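Ilaria De Luca started building grippers in her spare bedroom and moved the whole thing to the Grenside shared workshop when the printer outgrew her desk. She calls the project Witier, a name her nephew came up with, and she will talk about finger shapes for as long as you let her.

"I wanted to hold the tool myself first," she says. "You feel right away in your wrist if a finger is too stiff! A motor just stalls and leaves you guessing." So the first Witier grippers are hand-held, one for each hand, and the arm they're meant for is still a pile of parts under her bench.

The fingers have gone through 45 versions. She keeps the failures in a bread bin and happily pulled out a few for me — one snapped clean at the root, one so floppy it folded around a pencil and stayed there. The curved shape came in May, after a long evening with a borrowed copy of Cuvden, the modeling program most people at Grenside use. "I'd been drawing straight fingers for weeks. Then I bent one, just to see, and I was so happy I forgot to eat."

Each gripper carries a white cube with a black-and-white square marker, so that software can work out where her hands are. Getting the size right took patience. "My first ones were tiny and very cute and completely useless," she says, laughing.

Her practice objects are whatever is near: boxes, fake flowers, books. 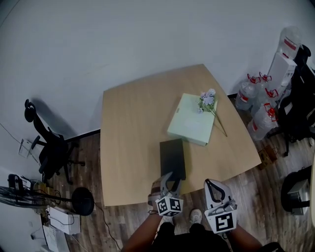

"Books are my favorite, because you have to commit to an angle," she says. "Come in too flat and you're just pushing it across the table. I want both hands working together, too, and that's a whole other puzzle."

She has spent 875 dollars so far, a good part of it on filament. Next up is the wrist joint, which she's calling Greco, and she already has the bearings for it in a jam jar.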